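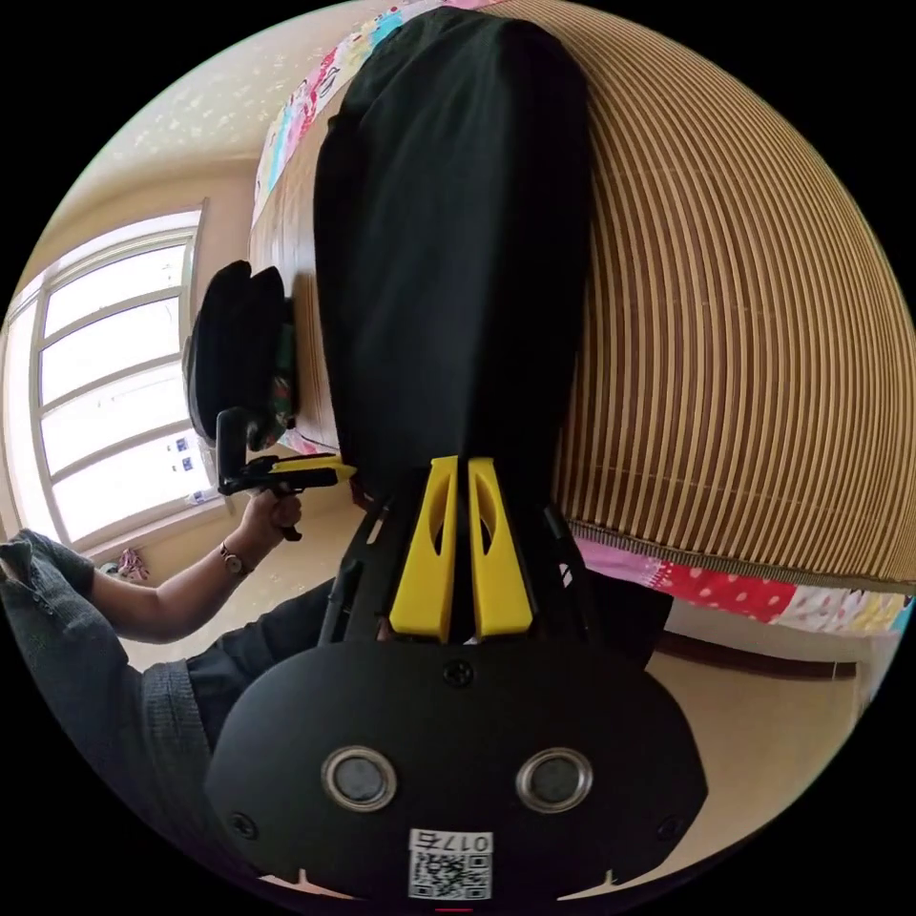 Wrist view, right gripper. Black cloth pinched between the yellow fingers, left gripper coming in from the side.

kasura-cloth - README

Grasp-state and fold-step labeling for two-gripper cloth episodes. Reads fisheye video plus the pose log, writes one label file per episode. Maintained by Svitlana Dmytriv, pose sync by Iason Triantafyllou.

Install
pip install -e .
Python 3.10 or newer. GPU optional, slow without.

Run
kasura label --in episodes/ --out labels/
kasura check labels/
Run check every time. It catches left/right swaps, which still happen when the two streams start more than 2 frames apart.

What you get
grasp: open / closing / holding / slipping
fold_step: integer, -1 when unsure
visible: whether the other gripper is in veiw

Data
26 episodes in the dev set, 23 labeled. Remaining three wait on Sabina, don't train on them. Home rooms, daylight, mostly beds.

Known problems
- dark cloth against dark finger mounts: mask leaks into the gripper body. Use --finger-color yellow, helps a lot
- striped backgrounds throw off the edge tracker near the rim of the lens. Undistort first
- bright windows - exposure jumps, slipping gets over-reported
- episode 14 has a broken timestamp colum, loader skips it

Todo
resume after crash
merge Spyros's branch before Friday
docs for the config file, sorry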